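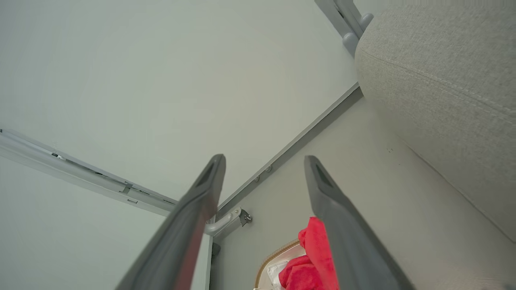
3.2 Room acoustics and the reading-aloud task

Figure 2. Upper corner of a room with pale grey-green and light grey surfaces and a metal rail running along one side.

I'll admit I didn't think much about rooms when I started this study. I was interested in how people read aloud to themselves, and whether they slow down when their own voice comes back at them. Then Yvonne Inskip listened to my first recordings from Anddale and asked why everyone sounded as if they were reading in a swimming bath. Fair question!

So we went back and did the boring bit properly. Each reader got the same passage, 2,894 words of a gardening memoir, and read it twice: once in a bare room and once in the same room with heavy curtains and a rug brought in. Smooth, hard surfaces like those in Figure 2 throw a voice back quite strongly, and corners are the worst for it (low voices suffer most). We kept the chair well away from the walls and let people hold the book however they liked.

We had 80 readers in all. I'd expected the echo to make them slow down, and plenty of them did, but the ones who read to children at home hardly changed pace at all. They put in longer pauses at the full stops instead, and let the room go quiet before carrying on. Ashley Gosling had noticed the same habit in her Kinau recordings, where the readers were all retired teachers, and she thinks it is learned on the job. I'm inclined to agree, though my group is a mixed bag and I wouldn't want to lean on it too hard.

We marked 3,907 pauses by hand across the two sets of readings. It took most of January. Yvonne and I each did half and then swapped a portion to check, and we disagreed mainly over breaths — I tended to call a sharp breath a pause and she didn't. In the end we used her rule, as it was easier to stick to late in the day. Four readers coughed so much that we left them out of the pause counts, but their reading speeds are still in the next section.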